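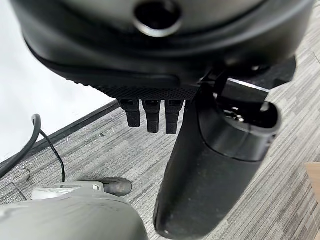 Grant Updates / Student Robotics

Skolville Robotics Club, progress report to the Purves fund
May 25, 2020
Submitted by Vaughn Tran, club advisor

Short one this time, grades are due. Full budget sheet comes with the final report.

Where we are

Arm is mounted and moves. Gripper is on, black plastic housing, wrist camera looking down past the fingers. Camera view is good enough to work from, though the long finger takes up a lot of the right side and the students have to plan around that. They wanted to move the mount. I said leave it until the pick-up task is done.

We are calling the arm Cenon, the students voted. Use that name if you put us in the newsletter.

Work since March

- Wrist wiring redone. First version pulled tight when the arm reached left, now has slack.
- Camera feed shows up on the club laptop with the joint readings next to it. Lag is still noticable, maybe a network thing. Two students on it.
- Floor pickup code rewritten from scratch. Old one assumed a table. Competition task is floor level so we are practicing on carpet.
- Stop button moved to where the driver can reach it. Should have been there the first day.

Pickup results: 100 tries with the foam block before the rewrite, 27 good. Another 100 after, not scored yet, the log needs cleaning up first. Will send when done. Looks better to me but don't quote that.

Problems

Striped carpet confuses the block finder. It picks up the lines as edges, especially when the stripes run diagonal in the view. Students tried blurring the picture first, helped a little, then it lost the small block. Next idea is going by color only.

Long finger is scuffed. Works fine, but I'd like a spare before we travel with it.

Attendance has been uneven. The people who do come, come every time. Coding can be done at home, anything on the arm can't, so hardware is behind the software by a good bit.

Money

Spent so far: $3,085. Most of that is the arm and gripper, then the laptop, then cable and connectors. Nothing over on any line. Would like to move what is left in travel over to parts, the Grernside meet has no new date and I don't want the money sitting. Please confirm by email if thats ok, I need it in writing for the school office.

Next

Score the second set of tries. Color-only block finder, first test. Order spare finger if the move is approved. Write-up of the wiring so next year's group doesn't have to guess. One student has started on it, has good drawings, needs words.

Also still need the logo file from you for the shirts. The one on the website is too small to print.

V. Tran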